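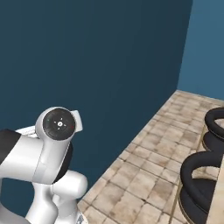 Skaltus wollte wissen, ob man die Wandfarbe wirklich nur mit einem feuchten Lappen abwischen könne, seine Kinder seien da nämlich anderer Meinung. Kann man. Kommt auf die Kinder an, und ein wenig auf den Stift. Kugelschreiber bleibt ein Gegner, vor dem wir Respekt haben, Kakao und Fahrradreifen dagegen sind erledigt, bevor der Schuldige aus dem Zimmer ist.

Drunent Wandfarbe matt, Serie 7
Innenfarbe für Flur, Küche, Keller und alle Räume, in denen gelebt wird

Die Serie 7 ist stumpfmatt und trotzdem scheuerbeständig. Beides zusammen galt in unserer Branche lange als unanständig. Wer matt wollte, bekam eine Wand, die jeden Ellbogen protokolliert, und wer abwaschbar wollte, bekam den Glanz einer Zahnarztpraxis. Wir haben am Bindemittel gearbeitet, bis uns die Lust verging, und danach noch einen Winter.

Farbtöne
Die Serie gibt es in Weiß (muss sein), in mehreren Grautönen (wird verlangt) und in den Blautönen, die uns am Herzen liegen. Dunkle Blautöne decken auf weißem Grund erst beim zweiten Anstrich. Wer nach dem ersten schon anruft, dem sagen wir das gern noch einmal. Zwei Blautöne in einem Raum wechselt man am besten in der Ecke. Beim Abkleben bitte die ältere, gut durchgetrocknete Seite bekleben und das Band abziehen, solange der frische Anstrich noch feucht ist.

Unser Farbfächer liegt jeder Bestellung ab zwei Gebinden bei. Am Bildschirm sollte man keinen Ton aussuchen, auch nicht am teuren.

Verarbeitung
Untergrund: trocken, sauber, fest. Alte Leimfarbe muss runter, auch die hinter dem Schrank. Auf stark saugendem Putz vorher Tiefengrund Gulley auftragen und über Nacht stehen lassen.
Werkzeug: kurzfloriger Roller, für Ecken und Sockel ein Flachpinsel.
Überstreichbar: nach 8 Stunden. Nicht nach dem Mittagessen.
Temperatur: Wer im Februar den Keller streicht, heizt bitte vorher.
Böden: abdecken. Spritzer gehen von glatten Fliesen leicht ab, aus den Fugen so gut wie nie.

Gebinde
Kleiner Eimer: 800 ml, für Nischen, Heizungsrohre und die Stelle, an der früher das Regal hing.
Großer Eimer: 7 Liter, mit Metallbügel und einem Deckel, der sich auch beim dritten Mal noch schließen lässt. Daran sind vor uns schon größere Häuser gescheitert.

Scheuerprüfung
Im eigenen Labor fährt eine Bürste 4.000 Mal über die getrocknete Probe. Das ist laut und sieht nach nichts aus. Der Abrieb lag bei allen Tönen der Serie im erlaubten Bereich, beim dunkelsten Blau knapper als bei den anderen. Für das Treppenhaus empfehlen wir daher einen der helleren Töne.

Lieferung und Rückgabe
Versand ab Lager, im Winter frostgeschützt. Ungeöffnete Eimer nehmen wir zurück, getönte Sonderfarben nicht, auch wenn Ihre Schwiegermutter sie sich anders vorgestellt hat. Wer lieber im Laden kauft: Farbenhaus Stojanović führt die ganze Serie und mischt auch Zwischentöne.

Deckel nach Gebrauch fest andrücken und den Eimer frostfrei lagern.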